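Changing a Fitted Sheet on a Bed Against a Wall: Time, Reach and Creasing
Project report, Household Studies option
Jinlong Lei

1. Aim

The project compared two ways of putting a fitted sheet on a bed that stands with one side against a wall. The question was set after a survey of student rooms in Garnlow House, where most beds are placed in this way to save floor space. A person making such a bed can reach only one long side and the foot. The far corners must be done either by kneeling on the mattress or by pulling the bed out.

A second aim was to see whether the bed surface, once made, was good enough to be used for folding clothes. Many of the rooms have no table large enough for this.

2. Background

A fitted sheet holds by tension between its four corners. If one corner sits higher than the others, the cloth is pulled at an angle and creases run from that corner towards the middle. The elastic also loses strength with washing, so an older sheet shows the fault more than a new one.

The course notes give the usual advice, to fit the far corners first and then work towards the near side. They assume that the bed can be walked around. Navarrete, the hall used for last year's project, had beds on castors and the problem did not come up there.

3. Equipment

The mattress was a standard double of medium firmness. Two sheets were used, both cotton. The first had been washed many times and the second was taken from its packet, washed once and dried flat. The bed was not changed between runs. A steel rule was used for measuring the gap between mattress and wall, and a stopwatch for timing.

4. Method

Method A: the bed was left in place. The far head corner was fitted first, kneeling on the mattress, followed by the far foot corner. The two near corners were then fitted from the floor.

Method B: the bed was pulled out from the wall far enough to stand behind it, the corners were fitted in the same order, and the bed was pushed back.

Each method was carried out seven times. The first two runs of each were treated as practice and left out of the results. The sheet was taken off completely after each run and shaken once before the next. Timing began when the sheet was picked up and stopped when the last corner was under the mattress. In Method B the time included moving the bed.

Creasing was judged by eye on a scale from 0 (flat) to 4 (creased over the whole surface). The same person judged all runs.

5. Results

Method A was the quicker in every counted run. Most of the extra time in Method B went on moving the bed, and in particular on pushing it back straight. The fitting of the corners took less time in Method B, but the saving was smaller than the time lost.

Creasing was lower with Method B. Kneeling on the mattress presses the cloth down and drags it towards the knee, and the creases formed in this way stay after the person has got off. They could be reduced by going over the sheet with the flat of the hand, but this was outside the timed part.

The newer sheet gave lower scores than the older one under both methods. With the older sheet the far foot corner came loose in two of the Method A runs and had to be refitted.

6. Folding on the made bed

T-shirts were folded on the bed after the timed runs, using the ordinary method of turning in both sides and then bringing the hem up to the collar. They were laid towards the middle of the mattress, clear of the headboard. 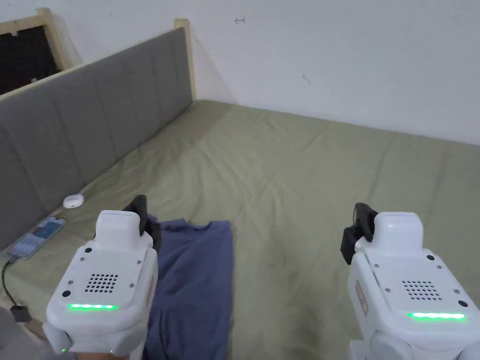 Creases in the sheet mattered less for folding than expected. A garment of ordinary T-shirt cotton lies over small wrinkles without taking them up. The softness of the mattress had a greater effect. Pressing down to set a fold makes a hollow, and the edges of the garment slide into it, so the fold line moves. A light stroke along the fold worked better than pressing. Thin shirts needed more correction than thick ones.

7. Limits of the work

Only one bed was tested. Creasing was scored by a single person who knew which method had been used, and this may have favoured Method B. The floor in the test room was smooth. On carpet the bed would be harder to move and the difference in time would probably be larger.

8. Recommendations

For a weekly change, Method A is sufficient, with the sheet smoothed by hand afterwards. Method B is worth the extra time when the floor behind the bed is to be swept in any case. Further work should include a firmer mattress and deep-pocket sheets, which were not available in January.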